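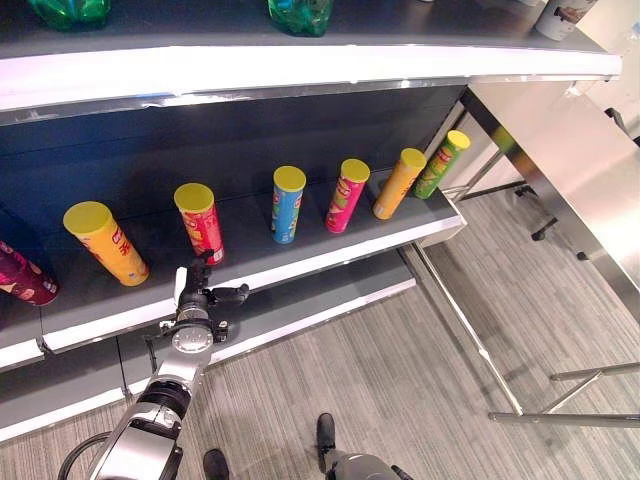
Shelf practice with the snack cans, Ratano workshop

Ratano is a shared workshop for people who build robots in their own time. Yolotzin Varela started it with 3 friends who had run out of room at home, and we now have 18 members. Some are machinists or programmers by trade. Others had never held a soldering iron before they joined.

Our main build is Karkska, an arm for picking goods off store shelves. The cans were chosen as a first task – they are cheap, easy to find and they tip over. The control code is written by members and kept on the workshop server, along with the wiring notes and the parts list, which has reached 509 lines. 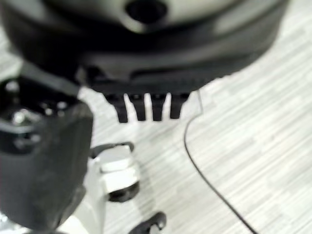 Gripper finger, bracket and cable, close up

Hardware work happens on Saturday, when the shop is open to all members. Cable routing and fasteners get checked before each session. A second project, Vemska, is a smaller arm that members can build at home from the same drawings.

Visitors are welcome on Saturday from 3 p.m. – we can take up to 20 people. Please ring the bell at the side door and sign in at the front bench.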